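2018-09-24 -- bench notes, hand-held gripper

Spent the morning turning the house rules for demo recording into something a person might read. The old version ran to eleven pages and had a section on footwear. Siyabonga Magagula printed it once, and the copy is still propping up the Botha monitor, its best work to date.

What's left, as of today:

- Pads closed at the start and end of every take. Fully closed, seam shut. "Nearly" goes in the reject folder with the others.
- Marker card stays put for the whole session. If it gets bumped, stop, note the take number, recalibrate. Do not nudge it back by eye. I have seen the plots from people who nudge it back by eye.
- Faces get pixelated before anything leaves the recording machine. This includes people on the far side of glass, who never signed anything.
- One object list per session, written before the first take. Adding a mug at take 40 because it was lunchtime is how we got the Kammont folder.
- Take length capped at 750 frames. Longer ones get split, and whoever recorded them does the splitting.

Went back through the Gundimis set against this list. Of 300 takes, 241 pass as they are. Most of the rest fail on the pads, which I'd like to blame on the spring, except that the spring was fine for mine. (Four of mine also failed. Different reason. Moving on.)

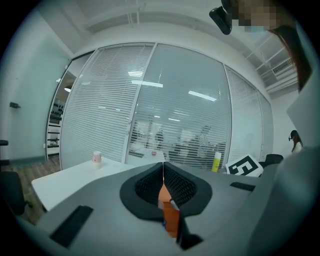
*Pads closed, marker card beside the bottle, pink-patterned cup on the table. Face pixelated.*

Argued with Siyabonga over blinds. His position: slats count as a privacy measure. Mine: you can make out two people standing behind them, so they count as decoration. We settled on treating anything behind blinds as if the blinds weren't there, and he got to write the sentence, so it has a semicolon in it.

Reflections are still an open item. The ceiling lights come up on the glass nicely, and the Tutier tracker has a habit of picking a bright patch and getting attached to it. Proposed rule is "check the glass before take 1," but check it for what, and then do what? Left it as a TODO. A rule with no action attached is how we got to eleven pages.

Also open:

- who signs off a session when the person recording is also the reviewer (currently: that person, very quickly)
- whether take 176 is a pass. Pads fine, marker fine, somebody whistling. Audio isn't used. Still bothers me.
- new draft needs a version number before it gets taped to the wall -- last November we had two different "finals" up side by side

Rerun the pad check tomorrow with the tighter threshold, then send the list round.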